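The Singer Who Wouldn't Do the Big Note

2/1/25

I first heard Nafula Chege through a wall. I was in the foyer at Flummont, queuing for a cup of tea I'd already paid for, and the door to the hall kept swinging open and letting out bits of the soundcheck. A line of something slow, then the door, then another line. By the time I got my tea I'd missed two announcements and lost my friends, and I didn't care at all.

That was last March. Since then I've seen her four more times, which is a lot for me (I have a back, and most venues have terrible chairs), and I've played her album, Carbone, so often that my neighbour has started humming the third track over the bins.

If you haven't come across it, Carbone is a record of lullabies and night songs, eleven of them, with piano, a cello and not much else. I know how that sounds. I was braced for whale noises. But she comes to it from musical theatre, years of it, mostly touring, mostly understudying, and she sings every one of these songs as if there's somebody in the room who needs telling something. The words matter. You can hear every consonant, and when the cello drops out halfway through The Ferry Song you can hear her breathe in, and I get goosebumps every single time!

We met in a café near the Vultow, the little theatre where she was doing a run of afternoon concerts. She was early and I was late. She'd already ordered for both of us, quite rightly, and had strong views about the cheese scones.

I asked about the understudying first. She laughed and said the most she ever covered at one time was five parts, one of them a bishop. "You learn to listen," she said. "You're stood in a corridor with the tannoy on, night after night, and you know exactly where everyone takes a breath. I probably know other people's performances better than my own."

She went on for the lead 179 times over those years. She knows the number because her mum kept a list on the inside of a kitchen cupboard, and when the kitchen was redone the door was saved and is now in a shed. I asked if I could see it. She said I could not, it had paint on it.

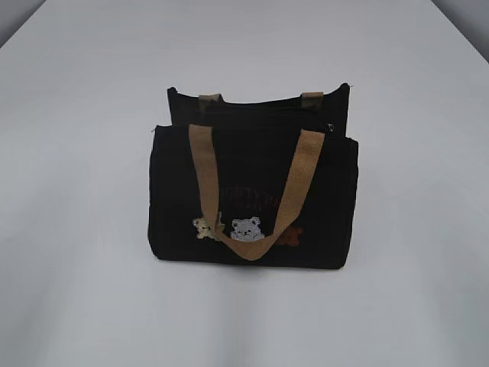
The album nearly didn't happen. She'd had the songs picked out for ages, some traditional, some from shows that closed in a fortnight, two that she wrote herself on a night coach, and she kept putting it off. Then a tour finished early and she found herself at home with an empty diary and a pianist friend who'd just bought a better microphone than he could afford. They recorded in a church hall at Duden, mostly after ten at night when the road went quiet. You can hear a lorry on track seven if you've got decent headphones. They tried to take it out and she says the song sounded lonely without it, so back it went.

There were 516 copies in the first pressing. I had to ask why. It was meant to be 500, and the extra ones simply turned up in the boxes, so she gave those to the people who'd lent them blankets, heaters and a piano stool.

What I really wanted to talk about, though, was the big note. Anyone who's sat through enough musicals knows the one I mean. The arms go out, the lights go white and up it goes. She can do it. I've heard her do it, in a gala, and the woman beside me grabbed my arm and didn't apologise. But on Carbone there's a place in the last song that's practically begging for it, and she goes down instead, right down, nearly to speaking.

"I sang it both ways," she told me. "The high one was lovely. I was very pleased with myself. Then I listened to it the next morning and thought, well, you've just woken the baby up."

She's taking the songs out again this year, small places mainly, with the cello if the cello's free. There's talk of a second record too, sea songs possibly, although she changed her mind twice while we were sitting there — once to Christmas songs and once to nothing at all and a long holiday. I'd buy any of them except the holiday.

I went back to the Vultow that afternoon and sat at the end of a row (the back again). It was a mixed crowd, pensioners and pushchairs and a few students who looked as though they'd come in to get warm. She did the whole album in order without an interval. A toddler shouted "again" after The Ferry Song, very loudly, and Nafula looked over at the pianist, who shrugged and turned his pages back.

So they did it again, and I think the second go was better.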